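Small Shop Automation Board > Buying and Budgeting
Thread: Two arms or one for shelf stocking? Trying to plan before July

mabli_lloyd
Monday, April 13, 2020

Hi all! Long post, sorry in advance, get a coffee. I'm putting together next year's equipment request for our little team at Urquhart and I keep going around in circles on one question: do we ask for a second two-arm setup, or two single arms on separate tables? The job is putting small household goods into a cabinet, nothing heavy, but all different kinds of packaging. Soft packs are the ones I lose sleep over.

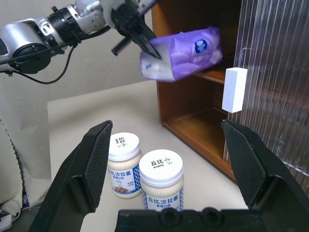 My boss, bless him, would like one number on one page. I've set aside 3000 for everything that isn't an arm (grippers, finger pads, cables, tables, the furniture we practice on) and I have a bad feeling it's too small. How did the rest of you split it up?

cuiping_q

Hello Mabli! I went through this at Irkholm and I'd say go two-arm, no question. You can leave one hand over by the shelf and the other over by the bowl, and you don't spend your whole morning moving things back within reach. But please put the wrist cameras on their own line in the budget! I lumped mine in with the arms and had to go back and ask for more money, and that was not a fun meeting.
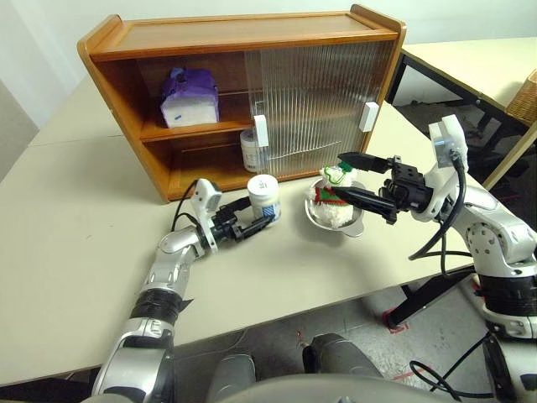 One arm by the bottle, the other at the bowl with the plush toy.

hue_tang

I'm going to disagree with Cuiping a bit (hi Cuiping, hope the new building is treating you well). Two arms on one base is lovely right up until something breaks, and then you've lost the whole station while you wait on the part. We have single arms at Condberg, and when one was out for three weeks the other just kept on working. It's slower, I'll give you that, and it takes more floor. Still, I'd price out the downtime before you sign anything.

mabli_lloyd

Oh that's a good point, Huệ, and I hadn't put downtime in at all. Does anyone have a feel for spare fingers? The quote from Hidurholm has them at 102 a pair and I don't know whether to ask for one set or a drawer full.

fidelina_n

Drawer full! Well, three sets anyway. Pads wear, fingers get bumped on a shelf edge, and the shipping costs nearly as much as the fingers if you order them one at a time. I'd put another 200 or so toward cables too, and a little something for clips and ties so they stay out of the way.
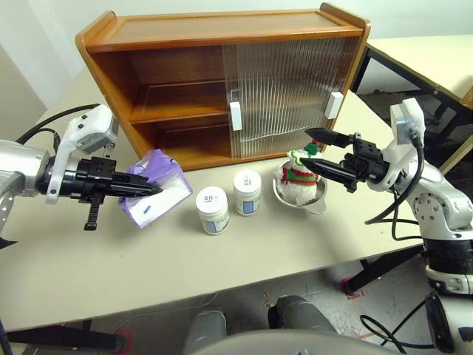
On the furniture side, I'd keep that part of the budget small and spend it on variety, which I know sounds backwards when everyone wants a nice matching set. Buy one cabinet with an open side and sliding doors, like the one with the ribbed clear panels and white handles, and you get two kinds of work out of a single purchase. Then pick up a second one later with hinged doors, secondhand if you can find it. Ours came from a neighbor's garage and it has been perfectly fine. The goods themselves are cheap, so buy doubles of anything that squashes.

hue_tang

Agree with all of that except the secondhand part. Our used cabinet had a warped door and we spent two days blaming the arm. Check that it slides smoothly before you pay!

cuiping_q

Ha, fair enough. I still say two-arm, though. If downtime is the worry, ask the seller for a loaner clause. Yutong Zeng handled ours and got one written in without much fuss, so it's worth a phone call.

mabli_lloyd

You are all wonderful, thank you. I'm going to write it up both ways, with downtime on one and the loaner on the other, and let the boss pick. Fidelina, could you send me the size of that bowl when you get a minute? I keep buying ones that are too deep for the fingers.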